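Pellard 420 Dehumidifier – Owner's Guide
Section 5: Choosing a Spot and First Start

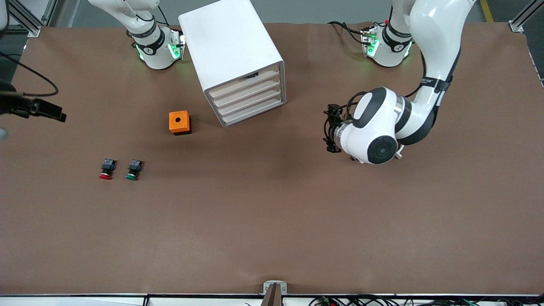 Fig. 5-1. Brown work surface with equipment along the far edge.

Before you start
The Pellard 420 pulls water out of the air and stores it in a tank, where it will stay until you remember it exists. It suits basements, workshops and any room where the envelopes seal themselves. You will need the drain hose (bag 2), the two clamps and a towel. The towel is not supplied.

Setting up
1. Stand the unit upright for five hours before plugging it in. If it traveled on its side, make it overnight. The compressor oil needs time to go home.
2. Put it on a level floor, a foot from the nearest wall. A workbench is not a floor.
3. Slide out the tank and remove the foam wedge. Most calls to our Zilus service desk in September are about the foam wedge.
4. Push the tank back until it clicks. No click, no dehumidifying.
5. Plug straight into a wall outlet. Extension cords are for lamps.
6. Press POWER, then use the arrows to set the humidity to 50 percent. Lower settings are available to those who enjoy electric bills and cracked furniture.

Note: The display shows 868 for a few seconds at first start. It is testing its segments. Your basement is damp, but it isn't that damp.

Using the drain hose (optional)
7. Unscrew the cap at the back and put it somewhere you will find it again. Replacements are part 319.
8. Push the hose on and tighten one clamp. The other goes at the drain end.
9. Run the hose downhill all the way. Water has not changed its position on this.

Caution: Do not drink the tank water, put it in an aquarium or give it to the dog. Plants in pots you don't plan to eat from may have it.

Caution: Unplug the unit before moving it. Empty the tank first as well – see towel.

If the unit came with the older Ultar control panel, the arrows are on the left and the fan button is marked with a J, for Jelínek, the firm that made the first fans. It still means fan.

Filter cleaning is covered in Section 6.

Revised 2 February 2018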